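4.3 Hanging and adjusting textile works on the Civus rail

This section explains how to hang a tapestry, a woven panel or another soft work from the Civus rail. For framed works on wire see section 4.2. Please read all the steps before you begin, also if you have used an older Civus rail before.

You will need:
Two people for any work wider than 1000 mm
Mesix clips, size 40, with felt inside
A sleeve bar, cut 40 mm shorter than the work
Clean cotton gloves
A soft pencil (no pen near the textile)

1. Check on the loan sheet the weight of the work. Each rail hook carries 300 g with the standard clip. If the work is heavier than its hooks allow together, use the sleeve bar.

2. Unroll the work face up on clean tissue. Let it rest overnight in the gallery where it will hang.

3. Look at the back along the top edge. If the maker has sewn a sleeve, push the bar through it slowly, from the left. If there is no sleeve, use only clips, and place them on the heading and never on the woven image.

4. Mark the height on the wall. The center of the work should be 1500 mm from the floor, unless the artist has given another height.

5. Lift the work together, both persons at the same moment. Hook the left end first, then the right end, then the middle hooks.

Caution: Do not pull the lower corners to make the work straight. The warp can open, and this damage is hard to repair. 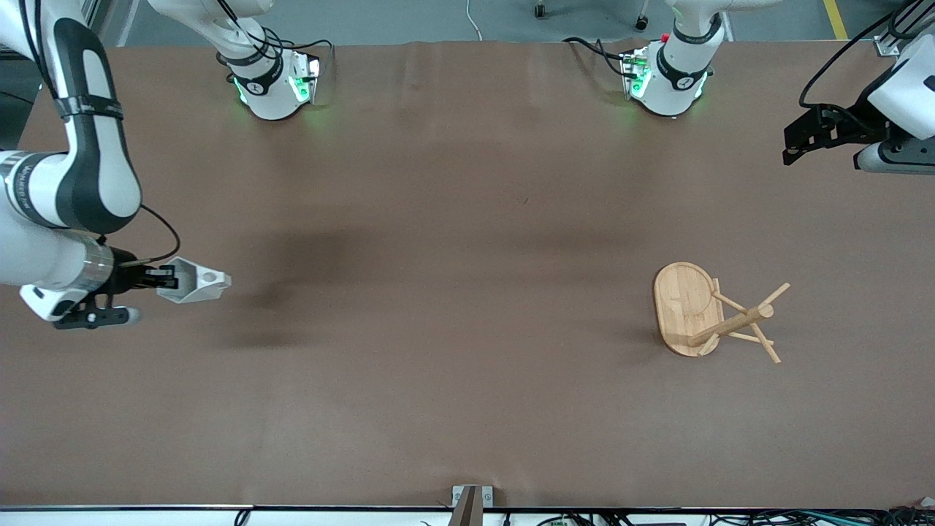
Lutfa Haque asks whether step 5 can be done from the right, as the door in the small room at Trarnalberg leaves no place for a ladder on the left side. Yes, it can. Begin with the right hook and follow the same order in mirror. The lock of the rail closes in both directions.

6. Step back to the opposite wall and look at the lower edge. If it is not level, turn the small screw on the hook, a quarter turn each time. Wait a few minutes between turns, the textile needs time to settle.

7. Close the rail lock until you hear the click. Then write the hook numbers on the loan sheet.

Note: Wool works become longer in the first days. A work that was level at the opening may hang almost 40 mm lower after two weeks. Measure again and correct it with the screw, not with new clips.

Labels and light
Put the label to the right of the work, at least 300 mm away, so that visitors do not lean on the edge when they read. Kivi label holders go into the lower groove of the rail - the upper groove is for hooks only. Keep the lamps turned down during hanging and set the final level when the work is in place.

Spare parts
Order clips by the number 534. Clips from before October have a thinner felt and should not be mixed with the new ones on the same work.

Taking the work down is described in section 4.4.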